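Session 3: Writing the death notice for the family

Students should read the two short notices from the Kozma reader before they come to class. The course uses the word "notice" for a paid text and "obituary" for a text written by the newspaper.
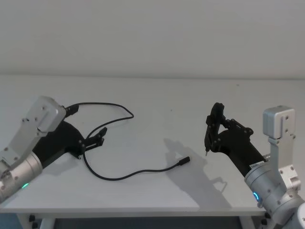 ## What the family must confirm

- full name, with the spelling of any earlier surname
- date of death, and whether the age should be printed
- who is named as survivor, and in which order
- place and hour of the funeral, or the words "private service"

Please ask for these in writing. On the telephone, Jandora and Haltel can sound like any other village, and a mistake in print stays with a family for years.

## Length and tone

The Traneo form accepts 2000 characters. A memorial page may have 4000, but most families want less.
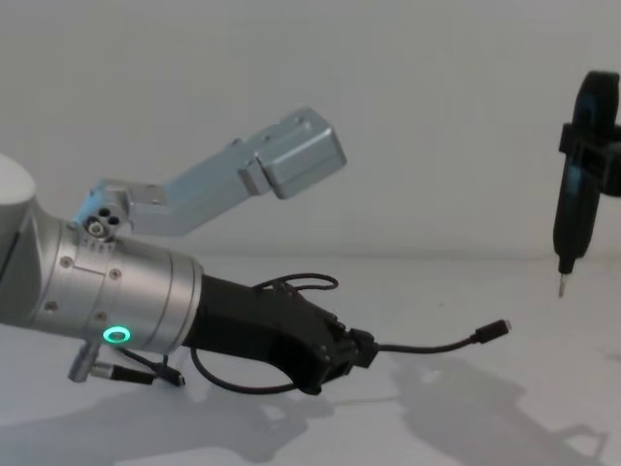

The first sentence should give the name and the fact of the death. "Died" is a correct and kind word. If the family prefers "passed away", we use their words and do not discuss it. Cause of death is printed only when the family asks for it. Former husbands and wives are a delicate matter, so put the question to the person who signs the order.

## For next time

Write 2 notices from the same set of facts, one for the newspaper and one for the chapel leaflet. Bring them on paper. We will read them aloud, slowly, and mark each place where the reader has to stop.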